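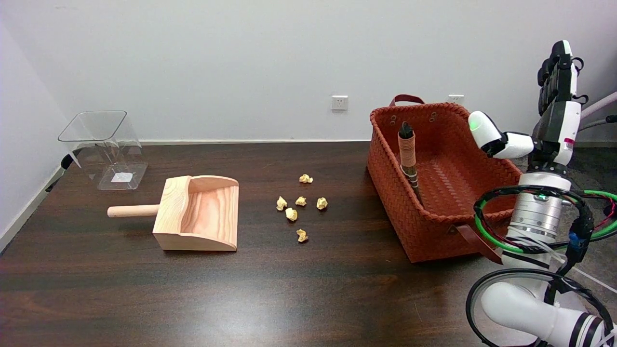 Figure 1. Wooden dustpan and clear plastic container on a table.

Household Cleaning Habits in Shared Student Housing
Project report, Consumer Studies, second term
Author: Lucienne Besnard
Submitted August 15, 2019

1. Introduction

When students leave the family home, they must learn to organize the cleaning by themselves. In my own building, which is called Porel House, this subject makes more arguments than the noise or the rent. I wanted to understand how the tenants divide the work and which arrangement gives them the most satisfaction.

My question was the following: does a written schedule change the behaviour of the people who live together, or is it only a paper on the fridge?

2. Method

I prepared a questionnaire of 23 questions and I distributed it in two residences, Porel House and Esquivel Court. I received 430 completed forms. The questions concerned the kitchen, the bathroom, the floors and the garbage. The respondents also kept a diary for one week, in which they wrote each task and the time it took. In total the diaries contained 827 entries.

I must mention one difficulty. Many respondents did not write down the small tasks, for example wiping the counter, as they do not consider it to be cleaning. For this reason the time for the kitchen is probably too low in my results.
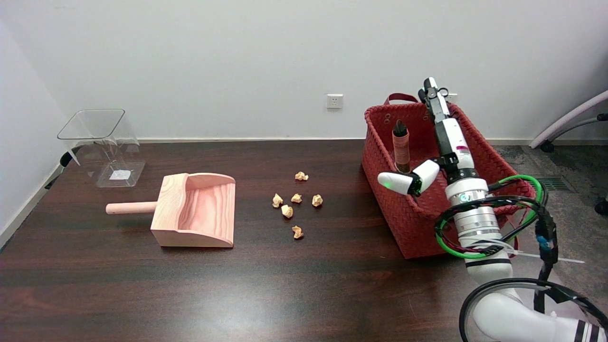

3. Results

The apartments with a written schedule reported fewer disagreements than the apartments without one. However, the diaries show that the total time of cleaning was almost the same in both groups. What changes is the distribution: with a schedule, the work is shared more equally between the tenants.

Sweeping was the task most often forgotten. Several respondents wrote that they did not know who owned the broom, or that it was left behind by a former tenant. In Esquivel Court the tenants share one cupboard of supplies per floor, and the complaints about missing material were rare there.

4. Discussion

My supervisor asked me if the results would be the same in December, when the exams take all the attention. I could not verify this with my data. I suppose that the schedule is less respected in this period, but a second survey would be necessary. I would also like to separate the first-year students from the others, and to add a question about who buys the dish soap.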